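What I saw at the Drirnmont open day

I went to the Drirnmont open day in November because a neighbour had a spare ticket and because I have spent too many evenings being told that a robot will be doing my washing-up before I retire. I clean holiday lets for a living, with one other woman and a small van, and I have opinions about washing-up. I have stronger ones about bathrooms.

Drirnmont rents the upper floor of an old printworks in Sotcombe. There was a banner on the stairs and a table of name badges, and a young man who asked which sector I was from. I said bathrooms. He wrote "hospitality".

The programme promised three demonstrations and a talk. The talk came first and was given by Taras Yurchenko, who runs the household side of the company and who is a good speaker, I'll grant him that. He did twenty slides without looking at his notes. The gist was that homes are harder for a machine than factories, that everybody in the trade knows this, and that Drirnmont has got round it by letting the arm practise inside a computer first. It rehearses in made-up kitchens and made-up bathrooms, thousands of goes at a time, and when it has got the hang of things they move what it has learned across to the real arm. The practice program is called Inotitz. He said the name several times and each time I thought it sounded like something you'd take for a cough.

I have nothing against practising. I learned to drive in a supermarket car park. But at some point my instructor made me go out on the ring road with lorries, and I sat through the whole talk waiting to hear about the ring road.

The first demonstration was the real arm, bolted to a bench, picking up a sponge and putting it in a tray. It did this well. It did it again. People clapped, and I clapped too, because the two engineers looked tired and it is nice to be clapped. Then Oksana Moroz, one of the engineers, asked if anybody would like to move the tray. A boy moved it by the width of his hand. The arm found it. More clapping. I asked if we could try it with the sponge soaked, and she said, quite straightforwardly, that they hadn't got to wet things yet.

I want to be fair to Oksana Moroz, who was the only person all day to answer me with a plain no. She could have told me that wet handling was on the roadmap. Someone else told me that an hour later, by the sandwiches.

But think about what that answer means. This was a company with "bathroom" in its brochure. I cannot think of a single job I do in a bathroom that is dry from start to finish. The cloth is wet, the floor is wet, the bottle is slippery with whatever was in it, and there is hair. I would not take on a helper who could manage everything except damp, and I'd be surprised if she applied.

The second demonstration was supposed to be a drawer. It was put off until after lunch and then put off again. I mention it only because the write-up that went round by email afterwards, dated 23rd November, speaks of "three successful live demonstrations", and I was there until they stacked the chairs. I saw two, if you count the one on a screen.

The figure everyone was repeating over lunch was 147. That is the number of household tasks the system has "completed in Inotitz". It was on the banner, it was in the talk, and a man in a gilet said it to me as though it were his own age. I asked him how many of them the arm on the bench could do. He went to find out. Makis Andreadis, who looks after the company's partners, came back in his place and said 15 were "in transfer". I asked what in transfer meant and he said it varied. So I will put it the way I would put it to a customer: they have done 147 things on a computer, and they are hoping to do 15 of them in a room.

There is a habit of mind here that bothers me more than the robot does. When a thing goes well inside the computer it gets called done, and the real room is treated as a sort of delivery problem, to be sorted out by somebody else later. Kaja Butkienė, who works with me and has more patience than I have, says every trade does this. The man who sold us our carpet cleaner had never cleaned a carpet either. She's right, and the carpet cleaner is in my garage.

I also think about who was in that room. There were investors, a few students and a lady from the local paper. Zoia Kovalchuk from Wiegand, the letting agency that gives us half our work, was taking notes. I don't blame her. If I paid people like me I would want to know what was coming. But nobody on the platform had asked a cleaner what the job consists of, and I know that because I asked them. Taras Yurchenko said they had "drawn on a wide range of sources". I would have told them for the price of a coffee that most of the work is looking. You come in, you look, you see what this particular family has done to this particular room, and you decide where to start.

My own work is mostly tile, and tile is where I'd have sent them first. Grout is the part that goes. It takes in soap and tea and hair dye, it goes dark in the corners before it goes anywhere else, and you do it with a small brush and your weight on one knee. So when the third demonstration came up on the big screen and it was tiles, I moved to the front. The gripper was there at the bottom with its two fingers open and nothing between them, facing a wall of big brown speckled squares with pale grey grout in thick lines, and off to the left another wall in tiny sandy ones. Those little ones are the devil to clean, there is more joint than tile, and I'd have liked to know what a hand with two flat pads and no brush was going to do about them. I asked. I was told that this part was about finding your way round the room, and that cleaning would come in a later phase, and then it was time for the raffle.
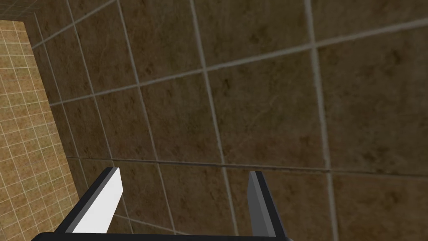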